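Home Newsroom Products Technical Library Careers Contact

Search the newsroom Enter keyword Go

Plenell Opens Battery Pack Disassembly Line for End-of-Life Electric Vehicles

Line at the Akier site separates traction battery packs to module level and routes each module by measured condition

PLENELL, a processor of end-of-life vehicle components, has started regular operation of a disassembly line for traction battery packs at its Akier site. The line receives complete packs removed from passenger cars and light vans, discharges them to a defined voltage, opens the enclosure, and separates the contents into modules, busbars, contactors, cooling plates, wiring and housing parts. The line is rated for 2,000 packs per year on one shift.

Commissioning ended in June. During the commissioning period the line processed 981 packs, covering both bolted and adhesively sealed enclosures. All were supplied under an existing collection agreement with Jullel, which operates vehicle dismantling yards and will remain the main source of packs for the first contract term.

Until now, packs arriving at Akier were discharged and opened at individual benches. Each bench required its own lifting equipment, its own insulated tool set and its own isolation area. Throughput was limited by discharge time, as a pack occupied the bench for the whole of that step. The new line moves discharge to a separate bay and releases the opening stations for mechanical work only.

Process sequence

Packs enter through a receiving bay with a thermal inspection point. Enclosure temperature is read at fixed positions and compared with ambient temperature in the bay. A pack that exceeds the permitted difference is moved to an outdoor quarantine area and held until it has been within limits for the full observation period. Packs with visible deformation, corrosion at the high-voltage connector or evidence of water entry are handled under a separate procedure and do not enter the line.

Accepted packs are identified by part number and, where the battery management system still responds, by a diagnostic readout. The readout records cell group voltages, stored fault codes, insulation resistance and the last reported state of health. Where the management system doesn't respond, the pack is classed as unverified and its modules are measured individually after removal.

Discharge takes place in a bay with 2 regenerative units. Energy recovered from the packs is fed to the internal supply of the building, where it offsets part of the load from the ventilation and compressed air systems. The target voltage depends on pack architecture and is set by part number. Operators can't override the target downward. After discharge the pack rests, and the voltage is measured again to detect recovery. A pack that recovers above the release threshold returns to the discharge bay.

Released packs travel by roller conveyor to the opening stations. Bolted covers are removed with torque-monitored drivers, and the removal torque is logged for each fastener position. Sealed covers are separated with a heated wire or an oscillating blade, depending on the adhesive. Coolant is drained and collected before the cover is lifted. Service disconnects are removed first, followed by contactors, busbars and low-voltage harnesses. Modules are then unbolted and lifted out one at a time with a vacuum fixture or a mechanical clamp. 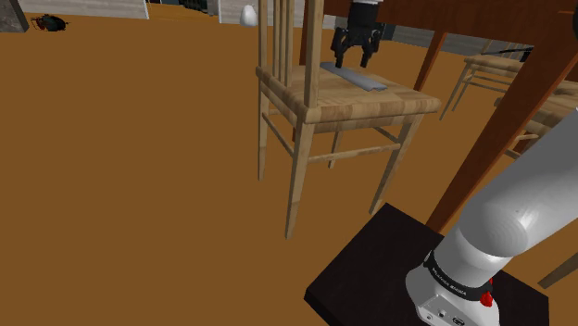 Removed modules are placed on insulated carriers and sent to the measurement cell. Open-circuit voltage, internal resistance and self-discharge over a fixed interval are recorded against the module serial number. A capacity test is carried out on a sample from each pack, or on every module if the pack was classed as unverified. The results determine which of the two outbound routes the module follows.

Modules that meet the reuse limits are packed for stationary storage customers. Modules that do not meet them are prepared for material recovery and shipped to Safavi, which shreds them under inert atmosphere and separates the output into black mass, copper, aluminum and mixed plastics. Aluminum housings and cooling plates are shipped separately as clean scrap. Steel covers and brackets are baled on site.

"The limiting factor in pack disassembly has been the variety of enclosures," said Ita Quinlan, director of operations at Plenell. "Two packs from the same model year can have different fasteners, different sealants and a different order of removal. We built the line around a part number library so that the station shows the operator the correct sequence before the pack arrives. If the part number is not in the library, the pack goes to a reference bench and the sequence is written there first."

Part number library

The library holds a record for each pack variant accepted on the line. A record contains the lifting points, the fastener map, the adhesive type where known, the coolant volume, the discharge target, the removal sequence and the expected mass of each separated fraction. Expected mass is compared with weighed output at the end of the sequence. A difference outside the tolerance band stops the release of the carrier until the parts have been checked.

New records are prepared at the reference bench by a technician and reviewed by a high-voltage safety engineer. A record is opened for general use after two packs of the same variant have been disassembled without deviation from the written sequence. Changes to an existing record follow the same review. Earlier versions are retained, and the version used for each pack is stored with its processing history.

Jullel yards have read access to the lifting point and connector information for each variant. This allows packs to be removed from the vehicle without damage to the mounting flanges, which has been the most frequent reason for rejection at the receiving bay. Yards without suitable lifting frames can request them from Plenell under the collection agreement.

Safety provisions

The opening stations are arranged with a clear escape path on both sides. Each station has an insulated floor covering, a local extraction hood with gas detection, and a submersion container sized for the largest module in the library. If gas is detected, the extraction rate increases, the conveyor stops and the station is evacuated. The affected module can be moved to the submersion container by a remotely operated hoist.

Work on an open pack is carried out by two qualified people. Tools are inspected at the beginning of each shift and insulation gloves are air-tested before use. The maximum number of packs held between discharge and opening is limited by the control system, so a stoppage at the opening stations also stops releases from the discharge bay. Fire compartments separate receiving, discharge, opening and module storage.

Firewater is retained in a lined basin under the yard. The basin is isolated from the storm drain by a valve that is closed during normal operation and opened only after the contents have been sampled.

Traceability and reporting

Each pack is assigned a processing number on arrival. The number links the vehicle identification supplied by the yard, the diagnostic readout, the discharge curve, the fastener log, the module measurements and the outbound shipment. Customers receive a data file with each module delivery. The file states the measured values and the test conditions. It does not include a forecast of remaining service life, which depends on the operating profile selected by the storage system builder.

Vehicle manufacturers and importers that send packs under a take-back obligation receive a mass balance for each reporting period. The balance lists incoming mass, mass sent for reuse, mass sent for material recovery by fraction, and residual waste. Coolant and adhesive residues are reported as separate items.

"A yard needs to know on the day of removal whether a pack will be accepted," said Sebastião Mendonça, head of vehicle intake at Jullel. "With the connector and lifting data available at the yard, our staff can make that check while the car is still on the lift. Packs that need the separate procedure are labeled and stored apart from the start."

Next steps

Plenell will add a station for packs with cells bonded directly into the enclosure. These packs have no removable modules and can't be processed in the current sequence. The station will use a milling head to separate the cover and a cooled cutting tool to divide the cell block into sections for shipment to Safavi. Installation will take place alongside normal operation. Until the station is released, such packs will be discharged at Akier and forwarded whole.

A second shift is planned once the required number of operators has completed high-voltage training. Training consists of a classroom section, supervised work at the reference bench and a practical assessment at an opening station. Operators from the former bench workshop have already transferred to the line.

Hybrid vehicle packs are accepted with immediate effect, provided that the part number is listed in the library. Nickel-metal hydride packs are excluded and continue to be handled through the existing contract route.

About Plenell

Plenell dismantles and processes vehicle components for reuse and material recovery. Its activities include traction batteries, electric drive units, power electronics and catalytic converters. The company supplies tested components to repair shops and storage system builders, and sorted material fractions to smelters and refiners.

About Jullel

Jullel operates vehicle dismantling yards and supplies used parts to the repair trade. The company accepts end-of-life vehicles from private owners, insurers and dealers and issues the certificate of destruction at the time of delivery.

Press contact

Plenell Press Office, Akier site. Technical drawings of the line layout and a list of accepted pack variants are available to trade media on request.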